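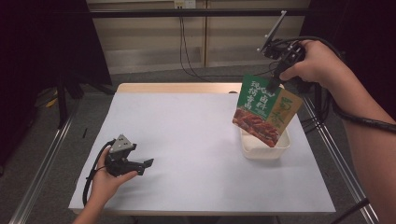

The Justside bench cell is a two-handed teaching station for pick-and-place work, built by Zinberg for trials of packaged goods handling. An operator holds one gripper in each hand and carries out the task directly, and the recorded movements are later used to program a pair of fixed arms. The cell has no arms of its own. This article covers its layout, set-up and routine care.

Layout

The station consists of a white-topped table between two aluminium rails, two hand-held grippers with their cables, and a rectangular plastic bin for the goods. A plate is fitted on top of each gripper. The left-hand plate carries a pattern of small black dots, which the tracking software, Urko, uses to find the position and angle of the tool. Stands and cables are kept outside the rails so that the operator's forearms can move freely.

Setting up

The table is placed first and the rails are squared to it. A table that has shifted after the rails were set must be moved back; correcting the offset in Urko gives poor results near the corners. The grippers are then connected and left switched on for 3 minutes before the jaws are zeroed. Zeroing is done with the jaws fully closed and then fully open, one hand at a time.

Cables are led back along the forearms. A cable that pulls on the wrist alters the way the operator turns the tool, and the fault shows up later as a slight twist in the path of the arm.

Flexible packs

Food pouches are harder to handle than boxes. The usual method is to pinch the pouch by its top edge and lower it upright into the bin, while the free gripper waits with its jaws open or steadies the bin wall. Full pouches tend to swing, and the Amaral handling notes advise a short pause above the bin. Pouches of up to 35 grams may be taken by a corner – heavier ones should be held near the middle of the seal.

Care and repair

Jaw pads are wiped with a dry cloth after each session and replaced in pairs. Marker plates should be checked for scratches and grease, as a smeared dot can be read as missing. A loose plate is tightened with its 2 screws and the tool calibrated again.

The most common repair is to the cable, which tends to fail close to the gripper body. The 2018-10-14 revision of the service sheet added a strain relief clip at this point and set the cable inspection interval at 6 weeks.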